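Out to the point at Gurkley

I'd wanted to see the Gurkley headland for years, mostly on account of a map my aunt kept in her hallway, and in March I finally went. The bus from Turnevar leaves at 7:40 in the morning and costs next to nothing. Sit on the left! The right side gets a hillside the whole way, and I speak from experience.

The last stop is Gil, a village with one bakery, one chapel and a great many cats. From there it's 2365 meters to the lighthouse according to the painted sign, and every one of them is into the wind. I had a cheese roll in my pocket and ate it before I'd passed the last house.

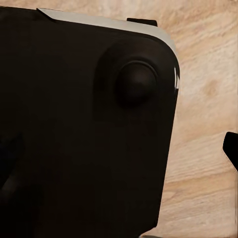 The lighthouse open day

They open the tower to visitors twice a year, and I'd timed it right for once. Our guide was A-yeong Tak, who grew up in Gil and talks faster than I can write. There are 228 steps (she made us guess first, and I said 200, so I was pretty pleased with myself). The lamp room only holds a few people, so you wait your turn on the landing and get to know the strangers next to you whether you like it or not.

From the gallery you see the whole bay, the Gikex rocks with the surf going over them, and a long gray line that A-yeong swore was the next island. I think it was cloud. She wasn't having it. 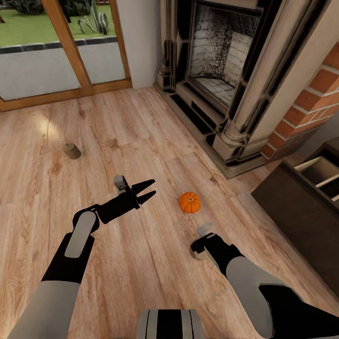

Getting back, and what I'd do differently

The afternoon bus goes at 4:15 and the one after that is at 8, so keep an eye on the time. I missed the first one, naturally, and spent the wait in the bakery with a bowl of fish soup and a slice of almond cake the size of a brick. No regrets there.

Bring a hat that ties on. Bring cash too, the tower ticket desk doesn't take cards. If you have a second day, the path south to the Gikex cove is meant to be lovely at low tide, and I'm already looking at buses for the fall.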